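Grikenano project - progress note for December

To: Nabila Belkadi, Burnar
From: Unathi Visser, Lastdale workshop

Hello Nabila,

You asked for the plain version this time, so no slides, just me typing. It's been a mixed month. The arms have done more work than in any month so far, and we also had our first proper fault, which is what most of this note is about.

Where we'd got to

By the first week we had 3,027 logged picks, nearly all of them hand tools going into the open box. Inna was happy with the numbers and I was getting a bit smug, to be truthful. The gripper fingers are the green printed ones Quang drew up in the autumn, and they've had a lot of use. You can see the scuffs on them, and the tip of the right-hand one looks slightly chipped. I'd rather you heard that from me now than found it in the budget request later. 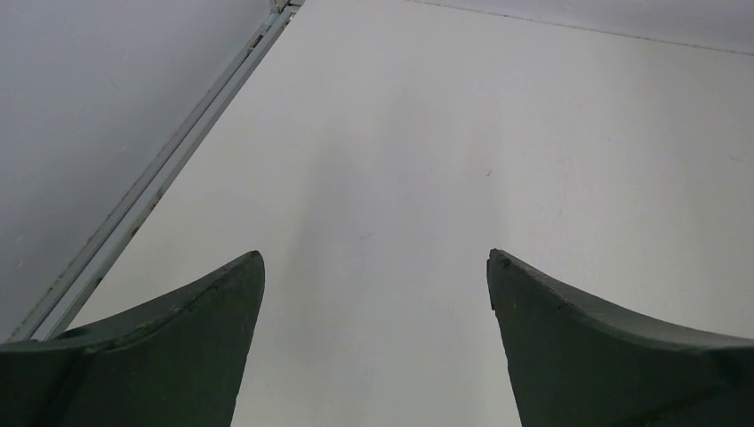 What went wrong

At 8 in the morning, with Quang on the desk, the right arm closed on a screwdriver, reported a good grip, lifted, and let go halfway to the box. No harm done, it just clattered onto the table. He reset it and it did the same again. On the next go it went the other way and kept squeezing after it should have stopped, and the controller threw an overload warning and then, annoyingly, carried on moving for 2 seconds before the stop came in.

That last bit is the one I care about! A dropped tool is a nuisance. An arm that keeps going after its own warning is a safety matter, so we shut the cell down, wrote it in the fault book and rang Hà, who supplied the controller. Nobody was inside the cell and nobody was hurt.

What we think caused it

Two things, one on top of the other. First, the zero point for the gripper had drifted, so "closed" in the software and closed in real life had stopped agreeing. Slim handles suffered most and we'd never have spotted it on the chunkier tools. Round handles are the fussiest test we have, and a screwdriver held upright has to sit right down in the curve of both fingers or it starts to lean.

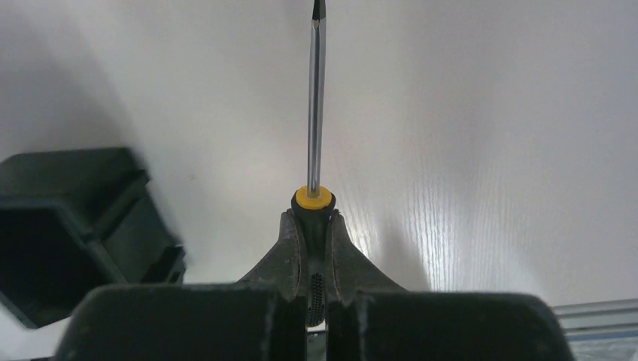 The drift had been creeping in for a while, going by the logs, and Inna has now plotted it back over the whole run (she'll send you the chart if you want it, it's rather pretty). Second, the stop delay was a setting left over from commissioning, when we didn't want the arm tripping out every few minutes. It should have been put back. That was on my list and I missed it.

What we've done

The delay is gone, so an overload now stops the arm straight away. Myrto tested it 5 times with a foam block and signed the sheet. The gripper is re-zeroed at the start of every shift, and if the reading is out the program won't start. We're back to running the right arm slowly, with the left one parked until I'm satisfied. 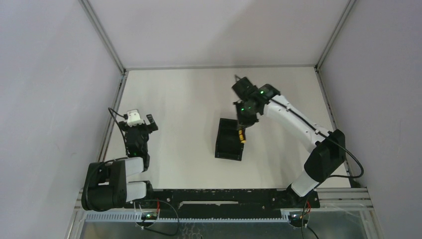 The cell at Lastdale: right arm over the box, left arm folded.

What I need from you

A spare set of fingers for each arm, please, and your nod to push the two-arm trials back into the new year. I know that moves a milestone. I'd still like a clean fortnight on one arm first - and Hà want to look over our logs before we go back to full speed, which seems fair.

Ring me if any of this worries you. The fault book is scanned and in the shared folder, Quang's handwriting and all.

Unathi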